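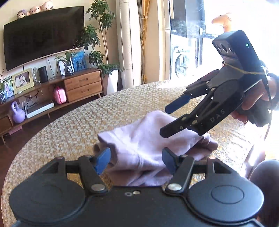
Keeping a gaming notebook cool and clean at home

A powerful notebook is a small heater. The fans pull in air all day, and with the air comes dust, hair and crumbs. After one year of this my own machine was so loud that I could hear it in the kitchen. These are the habits I have now. Most of them cost nothing.

Where to put it

Use a hard, flat table. A bed or a sofa closes the air holes on the bottom, and the temperature climbs within minutes. If you must play on the sofa, put a large tray or a board under the machine.

Lift the back edge. I use two rubber door stops, which give me a gap of 19 mm. You can also buy a stand. I have tried the Preltico one and it is good, but it slides on a smooth table, so I glued small felt pieces to its feet.

Leave a free space behind the machine, because the hot air must go somewhere. A wall or a row of books will send it back to you.

Cleaning the fans

Every six weeks is enough for most homes. With a cat or a carpet, do it more often.

1. Shut the machine down fully. Sleep mode is not enough. Pull out the charger and wait until the bottom is no longer warm.

2. Carry it to a window or a balcony. The dust that comes out is more than you expect.

3. Hold the fan still with a wooden toothpick through the grille, very gently. A fan which spins freely under compressed air can be damaged.

4. Blow in short bursts and keep the can upright. If you turn it over, cold liquid can come out.

5. Wipe the outside of the grilles with a dry brush. An old make-up brush is very suitable, if it was washed and dried before.

Do not use the vacuum cleaner directly on the openings. It can make static electricity, and it can also pull off a loose key — I lost my left Ctrl in this way.

Screen and keyboard

For the screen take a soft cloth and a little distilled water. Put the water on the cloth, never on the screen. Go from top to bottom with light pressure, then repeat with a dry part of the cloth. Paper towels are too rough, also the expensive ones. 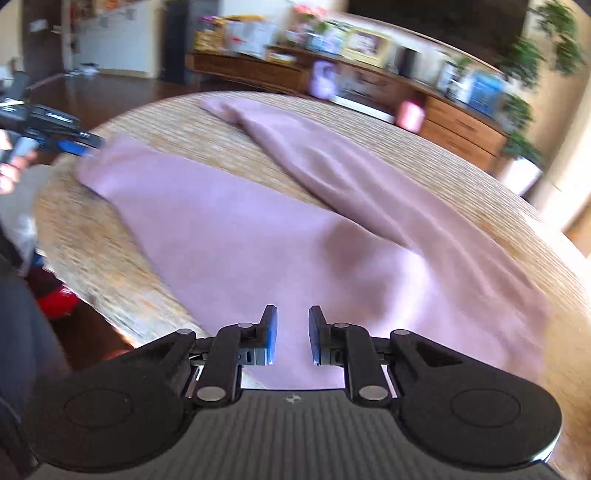 Soft cloth on the table

Wash your cloths at 60 degrees without fabric softener. Softener leaves a film in the fibres and you will see it later as stripes on the screen. Dry them on the line, away from anything that loses fluff.

For the keyboard, turn the switched-off machine to one side and tap it softly. Sticky keys can be cleaned with a cotton bud and a small amount of isopropyl alcohol. Let everything dry before you switch on again.

Small settings that help

Limit the frame rate. In older games I set it to 60, and the fans become much quieter. I do not see any difference on my screen.

If your notebook lets you stop charging at a lower level, use this option when it stays on the desk. Mine has the choice between 50 and 80 per cent, and I keep it on the higher one because I travel sometimes.

Write down the temperature before you clean and after, with the same game and in the same room. If there is no improvement, the thermal paste may be old. This work I leave to a repair shop, as the screws on my model are tiny and two of them are hidden under the feet.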